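Kinesthetic teaching and teleoperated demonstration

Kinesthetic teaching is a way of showing a robot a task by moving its arm by hand. Teleoperated demonstration does the same job from a distance, with the person driving the arm through a second device. Both fall under learning from demonstration, sometimes called programming by demonstration. The two get mixed up a lot. Not the same thing.

In the hand-guided form the motors go slack, or nearly so, and the teacher pushes the arm through the motion. Joint angles are recorded the whole way. Cheap, quick to learn. Drawback: the teacher's hands and sleeves end up in the camera view, and the robot won't see them later when it works alone. Heavy arms are tiring too.

Remote control gets around this. Common setups are a small leader arm copied by a larger follower, a VR controller, or a 3D mouse. Leader-follower pairs are usualy the easiest for beginners. Force feedback helps with soft or thin objects but is often left out for cost.

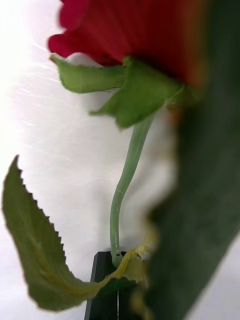

Wrist cameras are common in both methods. They sit close to the fingers and catch the last bit of an approach, which a fixed camera can miss when the arm blocks it. Focus is a weak point -- things very near the lens go blurry. Many rigs add a second, fixed view.

How many demonstrations are needed depends on the task. In a small trial at the Hinden workshop, Serena Tedesco and Joonas Saarinen recorded 65 runs of one placing task, with 3 teachers taking turns. Nine runs were thrown out for long pauses. Their notes, dated 2025-03-30, say mixed teachers gave messier data but a policy that coped better with shifted objects. Small sample, one arm, one room.

Pauses are a known problem generally. A teacher stops to think, the robot learns to stop to. Trimming idle frames is the usual fix, though trimming too much can cut out waits that matter, such as letting the gripper close.

See also: behavior cloning, imitation learning, haptic feedback, shared control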